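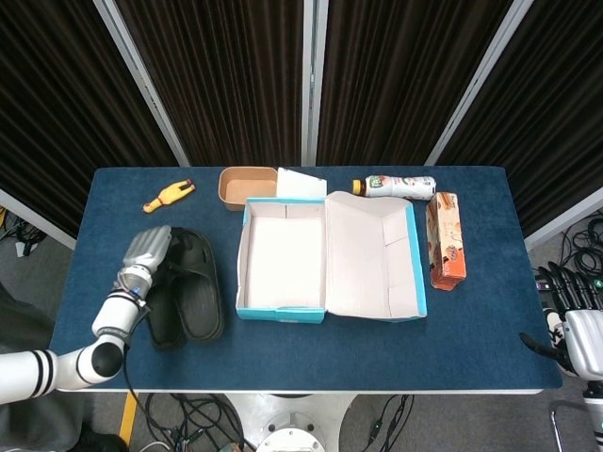 글 스파히치
어린이 잡지 드라쿠노 '우리 집 물건 탐험' 담당 기자

신발 상자는 왜 신발을 다 꺼내고도 버리기 아까울까?

새 신발을 사면 다들 신발부터 신어 보죠? 그런데 저는 상자가 더 좋을 때가 있어요! 뚜껑을 여는 순간 나는 종이 냄새도 좋고, 안에 무엇을 넣을까 생각하면 벌써 신이 나거든요. 이번 달 탐험의 주인공은 활짝 열린 신발 상자와 그 옆에서 기다리는 검은색 슬리퍼 한 켤레예요. 상자는 속이 하얗고 가장자리는 맑은 청록색이라 눈에 확 띄지요.

상자는 원래 납작했어요

신발 상자는 대부분 평평한 종이판에서 태어나요. 공장에서 커다란 종이판을 모양대로 잘라 내고, 접을 자리에 꾹 눌린 줄을 만들어요. 이 줄을 '접음선'이라고 불러요. 접음선이 있으면 두꺼운 종이도 자로 잰 것처럼 반듯하게 접히고, 없으면 여기저기 우글우글 구겨져 버려요. 집에 다 쓴 상자가 있으면 모서리를 살살 펼쳐 보세요. 날개가 툭툭 벌어지면서 커다란 꽃처럼 넓어지는 상자도 있어요. 다시 접으면? 또 상자가 돼요!

뚜껑에도 종류가 있어요. 몸통과 완전히 떨어지는 모자 같은 뚜껑이 있고, 뒤쪽이 몸통에 붙어서 책장처럼 넘어가는 뚜껑도 있어요. 붙어 있는 뚜껑은 잃어버릴 걱정이 없고, 떨어지는 뚜껑은 뒤집어서 쟁반처럼 쓸 수 있어요. 저는 뒤집은 뚜껑에 구슬을 담아 놓고 실에 꿰는 걸 아주 좋아해요(바닥에 쏟아도 뚜껑 안이니까요).

얇은 종이가 왜 이렇게 튼튼할까?

종이 한 장을 세워 보세요. 힘없이 휙 쓰러지죠. 이번에는 가운데를 한 번 접어 'ㄱ' 자로 세워 보세요. 이제 서 있어요! 상자의 모서리가 하는 일이 바로 이거예요. 서로 다른 방향을 보는 벽끼리 붙잡아 주니까 위에서 눌러도 쉽게 주저앉지 않아요. 그래서 신발 가게에서는 상자를 높이 쌓아 둘 수 있답니다. 제가 취재하러 갔던 프랄몬트 신발 가게 창고에는 상자가 1,948개나 있었는데, 벽처럼 쌓인 모습이 정말 멋졌어요.

슬리퍼를 넣을 때는 조금 달라요

끈 달린 운동화는 발등이 높고 꽉 차 있어서 상자에 넣으면 자리를 많이 차지해요. 발을 쏙 넣어 신는 슬리퍼는 넓은 띠가 발등을 덮고 뒤꿈치는 열려 있어요. 띠 아래가 텅 비어 있다는 뜻이지요. 이 빈 곳을 잘 쓰면 짐 싸기 선수가 될 수 있어요.

이렇게 해 보세요.

바닥에 묻은 모래와 먼지를 털고 마른 천으로 닦아요. 고무로 된 슬리퍼는 물로 씻어도 되지만 완전히 마른 뒤에 넣어야 해요. 물기가 남으면 종이가 눅눅해지고 냄새도 나요.

한 짝은 앞코가 왼쪽, 다른 한 짝은 앞코가 오른쪽을 보게 돌려요. 앞쪽은 넓고 뒤꿈치는 좁은 슬리퍼라면 서로 빈틈에 쏙 들어맞아요. 그래도 좁으면 바닥끼리 맞대어 옆으로 세워 보세요.

띠 밑에는 구긴 종이나 돌돌 만 양말을 넣어요. 모양이 눌리지 않게 받쳐 주는 기둥이에요.

마지막으로 뚜껑을 덮어요. 뚜껑이 붕 뜨면 힘으로 누르지 말고 다시 꺼내서 방향을 바꿔 보세요. 몇 번 하다 보면 손이 알아서 척척 움직여요!

무엇을 같이 넣을까?

책상 위에는 온갖 물건이 모이기 마련이에요. 노란 고무 닭 장난감, 과자 상자, 음료수병, 납작한 갈색 종이 쟁반까지! 이럴 때는 넣기 전에 물건끼리 친구를 정해 주세요. 고무 닭은 가볍고 말랑해서 장난감 상자로 보내면 되고, 과자와 음료는 신발과 따로 두어야 해요. 신발 바닥은 길에서 여러 가지를 밟고 다니니까 먹을 것과 한 상자를 쓰면 안 되겠죠. 병은 눕혀 두면 데굴데굴 구르기도 하니 뚜껑을 꼭 잠그고 세워서 보관해요. 얕은 종이 쟁반은 연필이나 클립처럼 작은 물건을 모으는 데 딱이에요.

빈 상자로 놀아요

플루노담 초등학교 방과 후 교실에서는 신발 상자 9개를 이어 붙여 작은 아파트를 만들었어요. 상자를 옆으로 세우면 방이 되고, 열린 뚜껑은 마당이 돼요. 여러분도 만들어 보고 싶다면 색종이로 벽지를 바르고 안 쓰는 단추로 문손잡이를 달아 보세요. 창문을 낼 때 칼이 필요하면 꼭 어른에게 부탁하고요. 속이 하얀 상자는 벽에 바로 그림을 그릴 수 있어서 특히 좋아요.

낱말 주머니

접음선: 종이를 깔끔하게 접으려고 미리 눌러 둔 줄
앞코: 신발의 맨 앞부분
크라프트지: 나무에서 얻은 펄프로 만든 질긴 종이. 갈색이 많고 봉투나 쟁반에 자주 써요.

지난달 '단추 탐험'에는 독자 엽서가 449통 넘게 왔어요. 이번에는 여러분이 만든 상자 집 그림을 보내 주세요. 다음 달에는 우산 속으로 들어가 볼 거예요!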